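I had been trying to get Defne Altıntaş on the phone since February, and when she finally called me back she was eating lunch in a parked car outside the Gronden clinic, with a box of test strips on the passenger seat. "You get me until the sandwich is gone," she said. (It was a big sandwich, luckily for me!)

Defne runs the blood pressure program in Foddale district, and if you follow global health at all you'll know how odd her job is. The big money still goes to infections. Hers goes to a condition most people can't feel, in a place where the nearest hospital is 57 miles off on a road that floods.

"When I started, donors would ask me how many people we'd cured," she told me. "And I'd say none, you don't cure this, you take a pill every day for thirty years. You could hear the pens going down."

The program has 2,638 patients on its books now, spread over 13 clinics. I asked how many of those are really taking the pills, and she laughed and said that was the only question worth asking. Her nurses mark a patient as lost after two missed refills, then somebody goes and knocks on the door. Usually it's money, or a funeral, or the person felt fine and stopped. "They felt fine before, too," Defne said. "That's the whole trouble with it."
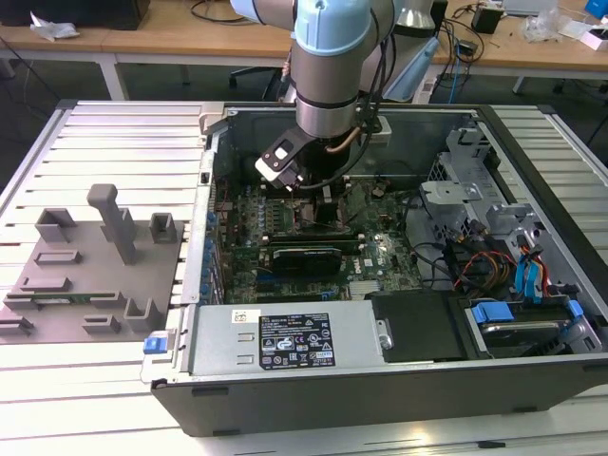
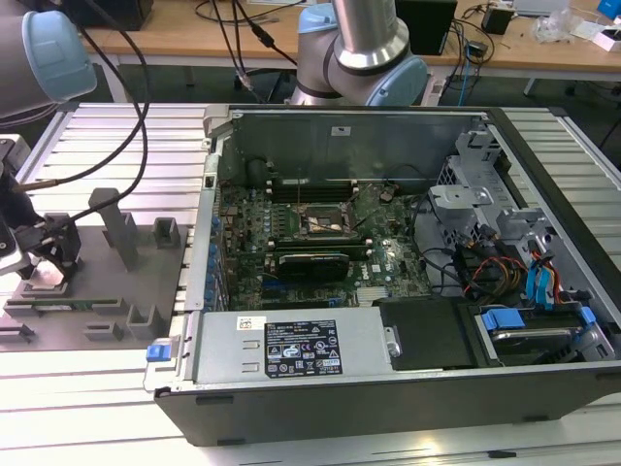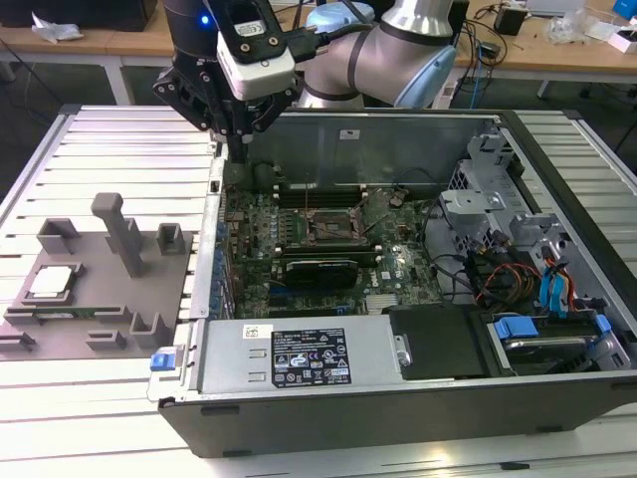 What I most wanted to hear about was the patient register, which used to be a shelf of paper books and is now a database called Ledia. Defne didn't want it at first. She'd seen two earlier systems come in with a grant and go out with the grant, and both times the nurses ended up writing everything down twice. She's come around, mostly, though she gets cross when visitors from the capital talk about "digital health" as if it floated in the air. It runs on a desktop computer, she kept telling me, a big box with a green motherboard in it like the one in the photos, and if that box goes down at Gronden on a refill morning then the line is out the gate by nine. They kept the paper books, by the way. I was glad to hear it.

She passed me on to Kaan Duman, who handles drug supply, and I caught him on 2 November 2021 between two deliveries. Kaan talks fast and I was typing with one hand by the end. His complaint is the ordering cycle. Clinics order every three months, the district store fills what it can, and the short-dated stock goes out first, so a clinic can get a full box of tablets that expires before the next order.

"I would take 100 boxes that last over 200 that don't," he said. "Put that in your article."

So it's in! He also wants patients who are doing well to go home with three months of pills in place of one. They're trying it at the Sarmiento clinic, where many people walk half a day to get there. The nurses like it because the waiting room is calmer. Kaan likes it too, but it means he has to have three months of pills in the building on day one, and some months he doesn't.

I asked both of them what they'd do with more money. Kaan said a second truck before I'd finished the question. Defne took longer. She could hire more nurses, she said, but what she wanted was a promise that the nurses she has would still be paid in five years, and she didn't know which form you fill in for that.

Then she had to go, as the afternoon patients were already sitting on the wall by the gate. She said I could call again in the spring and she'd tell me how the three-month refills went.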